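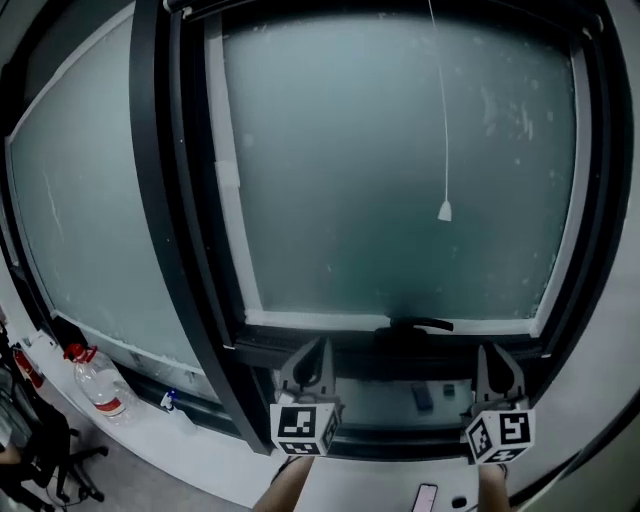
Home | Notebook | Bench log | Rooms | Search

22 Jul 2022 - windows, back workshop

Went over the frosted window again before anyone orders anything. Yatziri's note from February says the glass "has gone cloudy" and wants it replaced. I don't buy it. The panes are frosted. They were frosted when we moved in. The faint smudges and streaks on the center pane, mostly toward the right, are another matter, and I'd try a cloth and warm water before I spent a cent on glass.

Then there is the white tape down the left inner edge of the center pane. It's masking tape. Lovisa thinks it was put there to stop a draft. I think it was put there by whoever last painted and then went to lunch. Masking tape is a poor draft seal in any case, and I'd like to see a reading before we start calling it one. Proposal: peel a short length at the bottom, look at what's behind it, write it down here. If there's a gap we can talk. If there's a clean line of paint we can stop talking.

Quotes so far:

Lirnico - 2,643 for both panes and new seals. Did not visit. Worked from the dimensions Yatziri sent, and I can't find where she wrote those down.

Vanon - 563 for seals only, glass stays. More sensible, but they also say "up to 20 percent less heat loss" and when I asked less than what, I got the brochure again.

Stokico sell a film that goes over the glass. On frosted glass? Their own sheet says smooth surfaces only. Crossing that one off unless someone can tell me which side is the smooth one.

Handle: black lever at the bottom, lying flat. Lovisa has it down as stiff. Stiff how? I'd want it oiled and tried a few times before it goes on a repair list. Same goes for the cord with the little white cone on the end. It's listed under "replace" with no fault given. A thin cord is not a fault.

Sill: the channel under the frame wants vacuuming out. There are two small dark pieces sitting in it, one bigger than the other. Don't throw them away until we know whether they belong to the window. Etim's parts list has something called a "sill block" with no drawing, so it could be that, or it could be nothing.

To do
- wash center pane, inside only, then look again in daylight
- lift tape at bottom
- oil handle
- measure glass ourselves, twice, and put the numbers in this book
- ask Vanon for a test figure with a source

No order goes out until the first four are done. Yatziri disagrees and has said so - fine, she can write it underneath.

3 comments | 0 shares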